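Ruvell Workshop Notes
Tips for the bench when the work is shared with machines
Mar 9, 2019

In February our packing room at Grerkari changed over to automatic lines for the simple boxes. What stays for the people is the smaller work, and also showing the movements by hand with the grippers. Many colleagues asked me for advice, so I have written down what helped us.

Put a mat on the table before you start. Choose one plain colour, not too dark. Small parts are easier to find on it, and a lid does not slide so much when you press it.

Keep only the things for the present task in front of you. We had a bad habit of leaving 3 or 4 jobs on one table, and the mistakes came from there.

Change hands and tasks often. After some 40 minutes with the grippers the wrists become tired, even if you do not feel it yet. We stop for a short time and do labels or sweeping. The new plan gives two such pauses in each half of the shift, and you should take them.

Lead the cables down and away from your sleeves. A cable which crosses the mat will sooner or later pull something with it.

With latched food containers, go slowly to the tabs. Bring both grippers to the same height first, then close them. If you hurry with one side, the container turns.

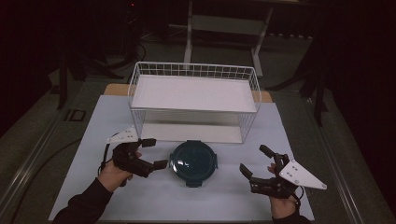

Two hand-held grippers at a container with side latches, wire basket behind.

Ask what happens to your old duties. When the lines came, we were afraid for our places. In our room the hours stayed the same, but the heavy lifting went away and there is more checking. Some of us like this, some miss the old rhythm. It is better to speak of it early with the shift leader.

Wipe the gripper fingers at the end of the shift with a dry cloth, and hang the grippers up by the handle.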